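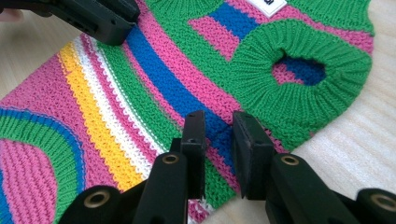 A striped knitted garment on a tabletop, seen between the two fingers of a hand-held gripper.

Moswood method
By Seon-mi Bae
August 11, 2018

The Moswood method is a procedure for teaching a robot arm to pick up and spread knitted clothing from recordings made by people. A person performs the task with a hand-held two-finger gripper that carries a camera, and the recorded views and finger movements are used to train a control policy. The policy is then run on an arm fitted with fingers of the same shape. The method was developed at the Dinden laboratory by a group led by Seo-ah Sung and takes its name from the workshop where the first recordings were made.

Background

Knitted fabric is harder to handle than woven fabric of similar weight. It stretches by different amounts along and across the rows, it curls at unfinished edges, and a fingertip pressed into it tends to push the loops aside before it lifts them. Openings add a second problem. A collar or leg hole exposes the layer below, and a grasp placed there can close on both layers at once.

Earlier work at Dinden treated folding as a planning problem. A fixed overhead camera produced an outline of the garment, the outline was matched to a template, and grasp points were read from the template. The approach performed well on towels and shirts but poorly on small garments with thick ribbing, where the outline changed a great deal with small shifts of the fabric.

Recording

The operator holds the gripper by a handle and works the fingers with a trigger. The camera is fixed to the tool and points along the fingers, so that both pads remain in view during an approach. Finger opening is measured at the linkage and stored with each video frame. The path of the tool through space is recovered from the video after the session.

The main data set contains 2,022 recordings of three tasks: single-layer pinch, edge lift and full spread. Operators were told to approach the fabric slowly and to pause briefly above it before closing the fingers. The pause was added after early trials, in which the policy had learned to close the fingers too soon. Recordings in which the operator's free hand touched the fabric were removed.

Garments with bands of several colors were used for a large share of the recordings. Sung's group reported that color boundaries gave the tracking software usable features on an otherwise plain table. The same boundaries later proved to be a source of error, as described below.

Training

The policy takes two consecutive camera views and the current finger opening as input. Its output is a short sequence of tool motions relative to the present position — no fixed coordinate system is used, and the table height is not supplied. The network is trained to copy the recorded motions directly. Colors are shifted at random during training, and the views are cropped by small amounts to allow for differences in camera mounting.

Results

The method was tested on a Bachmann arm with garments that did not appear in the recordings. Each task was attempted 300 times. A trial of the single-layer pinch was counted as a success if one layer left the table and remained between the fingers during a short lift. The policy succeeded in 74 percent of these trials. Edge lift gave a similar rate. Full spread was lower, mostly as a result of errors that built up over repeated grasps.

Failures in the pinch task fell into two main groups. In the first, the fingers closed above the fabric without contact. In the second, they caught the lower layer through an opening, most often near a ribbed collar. A smaller group involved stripes: the policy sometimes moved toward a sharp color boundary in the middle of the garment as though it were an edge. A second round of training with 600 added recordings of single-color knits reduced this error but did not remove it.

Limitations

The policy has no sense of force. Finger closure stops at a set opening, and thick ribbing may be squeezed more than thin fabric. Garments with loose or open stitches were left out of the tests.

Related work

A version of the procedure was later applied by Netell to the sorting of knitted gloves. It uses narrower pads and omits the full spread task. The recording format is unchanged.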